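Fórum da Rede de Ludotecas Planinholm
Secção: Espaços e equipamento
Tópico: Arrumação da comida de brincar na cozinha de atividades

Embla Eklund
Coordenação de espaços
Seg., 27 de março

Exmos. colegas,

Na sequência da reunião de trimestre, solicito o parecer das restantes unidades sobre a arrumação da comida de brincar. O inventário da rede regista neste momento 762 peças, distribuídas por caixas de cartão, cestos e gavetas, sem critério comum. Na unidade de Ravov as peças regressam à embalagem de origem no final de cada sessão. Noutras unidades a embalagem é eliminada no dia da receção.

Proponho que se adote uma regra única até junho. A minha preferência vai para a gaveta, por ficar à altura das crianças mais novas e libertar a bancada.

Com os melhores cumprimentos,
E. Eklund

Darius Ciobanu
Unidade de Ravov

Agradeço a abertura do tópico. Discordo, todavia, da eliminação das embalagens. A caixa traz no exterior a fotografia das peças, o que permite às crianças que ainda não leem conferir o que falta. Em Ravov as perdas do último ano limitaram-se a 2 peças, ambas do conjunto de pastelaria.

Acrescento que as gavetas da nossa cozinha são pouco fundas. Uma taça colocada ao alto impede o fecho.

fedir_skoryk
Manutenção

Do ponto de vista da manutenção, o cartão não é aceitável numa cozinha onde também se limpa a bancada com pano húmido. Os cantos cedem em poucas semanas e as abas acabam encostadas à parede, por vezes junto das tomadas. Já retirei abas soltas em três unidades.

Recomendo caixas laváveis com tampa. As da Skudix, modelo baixo, cabem nas gavetas normalizadas e suportam a lavagem semanal. O orçamento que recebi para a rede é de quase 1,000 euros, com entrega incluída.

Stela Nedelcu
Unidade Chraibi

Permita-me o colega Skoryk uma objeção. A caixa lavável resolve a limpeza e cria outro problema: todas as peças ficam misturadas e a criança despeja tudo para encontrar um tomate. O nosso grupo utiliza cestos forrados, um por refeição. O do piquenique vai para a mesa tal como está e volta à bancada da mesma forma.

Admito que o forro exige lavagem separada.

Darius Ciobanu
Unidade de Ravov

Concordo com a colega Nedelcu quanto à mistura. Os conjuntos com muitas peças pequenas são os mais difíceis de manter completos. As batatas fritas são o caso habitual: basta o pacote tombar para se espalharem pela bancada, e é raro voltarem todas na mesma viagem.
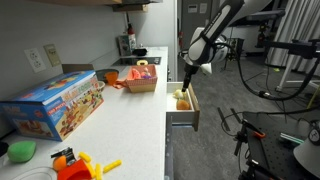 Por esse motivo defendo que os conjuntos de peças soltas tenham recipiente próprio, seja qual for a decisão quanto ao resto. O pacote vermelho das batatas não serve de arrumação, apenas de brinquedo. As frutas inteiras, pelo contrário, podem partilhar um cesto sem inconveniente.

Solicito ainda que se esclareça a questão da placa. Entendo que nenhuma peça deve ficar pousada sobre ela, mesmo com o quadro desligado.

fedir_skoryk
Manutenção

Confirmo. A placa deve ficar livre de brinquedos em qualquer circunstância, incluindo a margem. A norma interna consta do ponto 31 do manual de utilização e aplica-se a todas as unidades que disponham de cozinha real.

Mantenho a reserva quanto ao cartão. Se Ravov pretende conservar a fotografia do conteúdo, pode recortá-la e plastificá-la.

Veronica Sima
Direção pedagógica

Li com atenção os contributos. Não me parece necessário impor um único recipiente a toda a rede. A plastificação das fotografias afigura-se um compromisso razoável e pode ser feita nos serviços centrais.

Peço à Embla Eklund que prepare uma minuta com a separação entre peças soltas e peças inteiras. A aquisição das caixas Skudix fica pendente de cabimento.

Darius Ciobanu
Unidade de Ravov

Tomo nota. Ravov aceita a plastificação, mas conservará as caixas até receber as fotografias prontas.

Embla Eklund
Coordenação de espaços

A minuta seguirá por correio interno. Agradeço que cada unidade me indique a profundidade útil das suas gavetas, em centímetros, medida com a gaveta fechada.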